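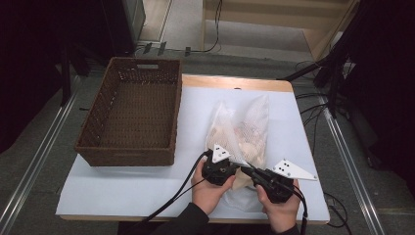

MULBERG, October

Visits > Open Days > Robotics

So I finally made it to the Jikudari open day on Friday, and I'm still buzzing! I was expecting big orange arms behind a fence (you know the kind), and instead the station where I stayed longest was a table with a person, a wicker basket and a mesh bag of what looked like bread or pastry chunks.

They're teaching by hand there. You hold a black gripper in each hand, and you do the job yourself while everything you do gets recorded. Those white triangles with the dots on them are how the system keeps track of where each gripper is, or so our guide told us. The job is bag into basket, over and over. They want 116 good runs of it before anybody trains anything, and they were on number 33 when our group came through.

Then we got a turn! I thought nine tries would be plenty. Ha. You lose all feeling in your fingertips, the cables tug at you a little, and netting is slippery stuff – I kept pinching one corner and watching the rest slump away from me. The trick, according to the guide, is to come in from both sides and squeeze slowly. My best run took 29 seconds and I was ridiculously proud of it.

The Beltrán room next door does remote control, with the operator sitting well away from the arm. Neat, but the line was long and I only got to watch.

Coffee was at Kurley across the street, where I picked up a roll with my bare hands and felt like a genius. If you go, get there before 10 a.m. and wear short sleeves, it gets warm.

14 shares | 6 comments

Contact | Back to top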